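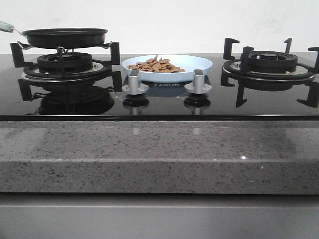
**When does the gas safety visit scheme reach homes in Mamthorpe?**

Visits in Mamthorpe start on 19th September and are booked by letter, street by street, beginning with the terraces north of Chowdary Road.

## Free gas safety visits extended to Mamthorpe

Bestonside Council has confirmed that its programme of free household gas safety visits will be extended to the Mamthorpe ward. The programme opened in May in the two central wards, where 597 homes have been visited so far. A further 1136 households in Mamthorpe are eligible and will be contacted in turn.

The visits are open to owner-occupiers aged 65 and over, to households with a child under five, and to anyone who receives a disability benefit. Private tenants are not covered, as their landlords already have a legal duty to arrange a yearly gas safety check. Tenants who have not been given a copy of their landlord's current record may ask the council's housing standards team to take the matter up.

Each visit is carried out by a registered engineer working for Grendetti Heating Services, which holds the contract for the whole of Bestonside. The engineer will look at the boiler, any gas fire and the cooker or hob, test the supply for leaks, and fit a carbon monoxide alarm where the home does not have one. A written report is left with the householder on the day.

Rekha Varma, the council's head of housing standards, said the first stage had shown a clear need for the service.

"Most of the appliances we have seen were in fair order, but a good number had not been looked at for many years," she said. "Blocked flues and worn hoses were the faults found most often. In several homes the alarm on the wall was well past its replacement date, and the people living there had no idea that alarms wear out."

Small repairs can be made during the visit at no cost to the householder. Where a larger repair is needed, the engineer will make the appliance safe and explain what work is required. Households on a low income may then apply to the council's home repairs fund. Applications are normally decided within 19 working days, although urgent cases — such as a home left without heating or any means of cooking — are dealt with first.

Councillor Vignesh D'Souza, who represents Mamthorpe, welcomed the extension but asked that letters be sent in good time. Some residents in the central wards had received only a few days' notice of their appointment, he told the September meeting of the housing panel. Ms Varma replied that all letters would now go out at least two weeks ahead, and that appointments could be changed once without giving a reason.

Every engineer carries a photo card showing a licence number. Residents are asked to check the card at the door and may ring the council to confirm the engineer's name before letting anyone in. The council does not take bookings on the doorstep and will never ask for payment or bank details in connection with a visit.

Drop-in sessions will be held at Mamthorpe Library, where Bhavana Rao of the housing standards team will answer questions and help with forms. The library is served by the number 4 bus, and there is level access from the car park. Large-print copies of the guidance leaflet are kept at the front desk — translated copies can be ordered there.

Anyone who smells gas should not wait for a visit. They should open doors and windows, leave the property and ring the national gas emergency line from outside.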